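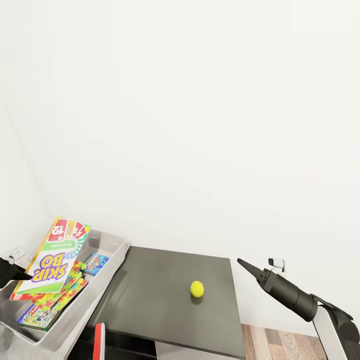

August, 4:40 pm. Second pass on the felt wear question. The Ongart washer runs the long cycle at a spin setting I still don't trust, so both samples of ball felt went through the Rorkbridge hand tank instead, 2 minutes each, then onto the rack. What I want to know is how far nap length changes the bounce once the cloth has fluffed up. Color is a poor guide to age here. A yellow-green ball like the one on the dark gray tabletop can look fresh and still have lost pressure, and I have stopped sorting by eye.

Drop rig notes. Release height unchanged. Base plate shimmed on the left, level checked twice. 50 drops per sample, first few discarded while the felt settles. Readings from sample A drift upward through the run. Sample B does not drift but scatters more. Could be the seam landing. Next time mark the seam and log orientation at release.

Brushing: the Clevura brush pulls fibers out instead of lifting them. Switched to the soft one. Fiber loss went into the tray and still has to be weighed; the balance was in use until after four.

Sandpaper for the artificial wear is 400 grit. Too fine for the cement side, fine for the nap. Order coarser. The Brovorska adhesive skins over in the tin if the lid is left loose. Lid was left loose.

To do: repeat A with rested balls, weigh tray, ask stores about shims, copy the drift table into the shared sheet.

Filed under: Bench notes, Materials, Felt and rubber

Search this notebook Go

2 comments

benchrat: We saw the same drift on A. Ours went away after a night at room temperature.

tolly_m: Seam orientation matters more than you'd think. Is the release a clamp or a cup? A cup gave us spin.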